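Speaker notes: "The plate you already have"
Vira Melnychuk, kitchen evening at Natmont, April 2023

Start slowly. Say good evening, wait for the chairs. Thank the people from Renon for the hall and for the tea.

Opening. I want to speak tonight about old dishes and the small counter where they live. Most of us have one short piece of counter beside the stove, and on this piece we put everything: oil, spices, bowls, the pot from lunch. Then we say that the kitchen is too small. Mine is 5 feet long and I said this for many years.

Ask the room: who has a plate at home that is older than their children? Let them raise hands. Let one or two people tell about it, but short.

First part, the plates. My mother bought white plates with flowers in a shop which is closed now. We ate from them every day, and every day the knife and the fork left a little mark. For a long time I kept new plates for guests and was ashamed of the old ones. In March I gave the new ones to my niece. Pause here, people usually laugh.

Look at the glaze when you wash. Fine scratches are from use and I eat from such plates without worry. If there is a crack that you can feel with the nail, the plate goes under a flower pot. 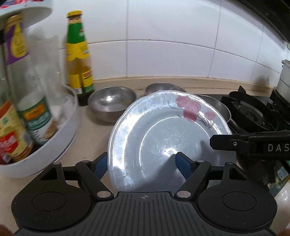
How do you take gray marks off a white plate? Make a paste from baking soda and a little water, rub it softly with a wet cloth, and rinse well. It removes the metal marks of cutlery, but real scratches will stay.

Second part, the counter. A round rack that turns is good for condiments, as the bottle from the back comes to the front by itself. Tall bottles can stand behind it. Steel bowls are light and do not break, so they may live near the stove, but I do not leave anything in a package close to the burner. Say this sentence two times.

Tile behind the counter: wipe it the same evening. Grout drinks the oil, and after one week you need a brush.

Story of the spice jars from Ñahui, only if there is time. If not, go to the end.

Last part. Ask everybody to choose one dish tonight and use it tomorrow for breakfast. Questions. The sheet with the soda paste is on the table near the door, please take only one per family.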